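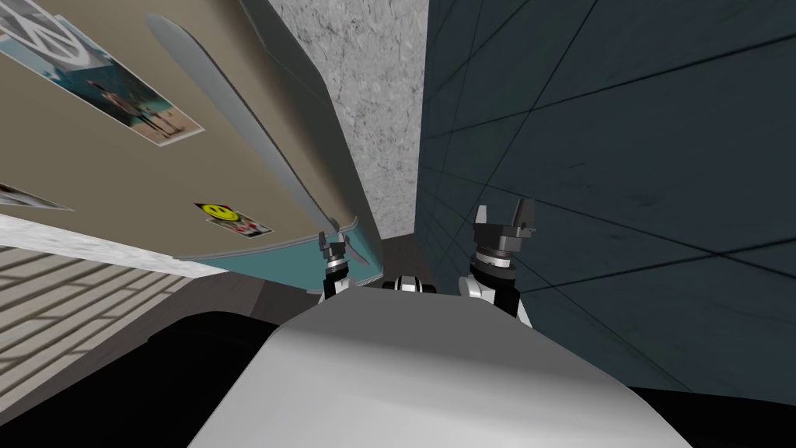

Simulator view: both grippers, with the tiled wall at right.

Filed under: Workplace Automation / Staff Questions

Frequently asked questions: two-arm handling at the Flumwood site

What is changing in September?
Item handling in the returns area moves to Duvier two-arm units. Each task is built and tested in the simulator before it is released to the floor. Staff assigned to returns will split their shift between exception handling and simulator review.

Will positions be cut?
No. The 38 positions in returns are kept. Job descriptions have been revised and are available from Snežana Omerović, Staff Relations.

What does a reviewer do?
A reviewer replays a run, checks the gripper views and marks the run as accept, reject or refer. Rejected runs need a reason code. A review session lasts 20 minutes and is followed by other duties.

Why do the simulated rooms look different from our building?
Rooms are drawn from a general set supplied by Steltetau. Wall finishes, floors and lighting vary between tasks. Reviewers should not score a run on its resemblance to Flumwood.

What am I looking for in a gripper view? 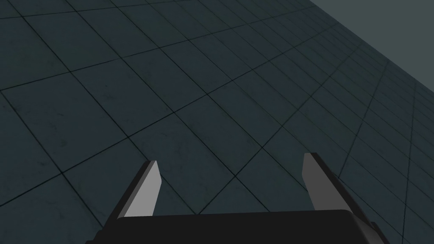 Check finger position first. Open fingers with nothing between them are normal before a pick and after a release. If the log reports a held item at the same time stamp, refer the run. Large areas of plain floor are not a fault. A tilted view is not a fault either.

Do I need programming experience?
No. Training takes 2 shifts and covers the replay screen, reason codes and the referral form. It is paid at the normal rate.

Is my review speed recorded?
Session start and end times are stored in Addo for payroll. Time per run is not reported to supervisors.

Who can stop a unit on the floor?
Any employee. Press the nearest stop button, then call extension 1804. Restart is done by the shift technician only.

Where do I send a question that is not listed?
To Zorica Kolev, Automation Support. Answers are added to this page on Thursday.

Contact | Copyright Steltetau | Back to top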